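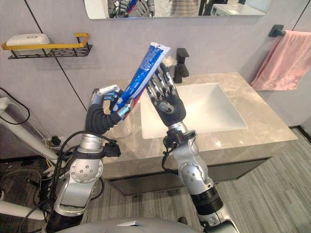 Marble vanity tops etch more easily than most people expect. The stone is largely calcium carbonate, and it reacts with acids and wears under mild abrasives, including ordinary toothpaste. A glossy, light grey-beige top with faint veining, with a white rectangular basin set into it and a black single-lever faucet at the back, has two areas to check: the strip behind the basin around the faucet base, and the counter on either side where the toothpaste tube gets put down. The procedure covers both.

What you need
- pH-neutral stone cleaner (we use Kendance, diluted)
- 500 ml spray bottle
- two microfiber cloths
- plastic scraper
- soft toothbrush kept for cleaning

Daily
1. Hold the tube and brush over the basin when applying paste.
2. Wipe the nozzle and close the cap before setting the tube down.
3. Dry the counter behind the faucet. Standing water leaves mineral deposits that dull the polish.

Weekly
1. Clear the counter completely.
2. Soften dried paste with a damp cloth for 8 minutes. Lift it with the scraper held nearly flat - do not rub.
3. Spray the cleaner onto the cloth and wipe toward the basin.
4. Work around the faucet base with the damp brush. Keep vinegar and lime remover off the stone.
5. Rinse with clean water and dry.

Sealing
Place a few drops of water beside the basin and wait 14 minutes. If the stone darkens, reseal it. Sealer slows staining but does not prevent etching - dull spots need a polishing powder made for marble.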